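4.3 Drawer closing and the thumb-catch fault

The most instructive failure in the Hurnia task set came from the drawer! Of 2423 simulated rollouts with the Prata policy, a surprising share ended with the right thumb trapped against the bar handle while the arm kept pushing, and our force limiter did nothing for 2 full seconds. Figure 3 shows the right hand near the handle with the drawer open.

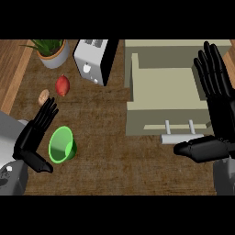
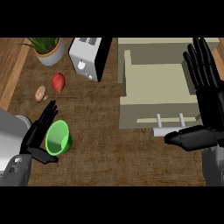
Figure 3. Two views from the Hurnia tabletop task. In both, the drawer is open, the right thumb is close to its handle and the green cup is beside the left hand.

We first blamed the contact model - wrongly, as a replay at a finer time step gave the same behaviour. The culprit was a stale torque reading in the Milgate controller, which averaged load over all the finger joints and so hid a spike at the thumb. Checking each joint separately cleared the fault in every replayed rollout, and we were thrilled to see how small the patch was. On hardware the same error could well have cracked a thumb link, so we now run the per-joint check before any policy leaves simulation.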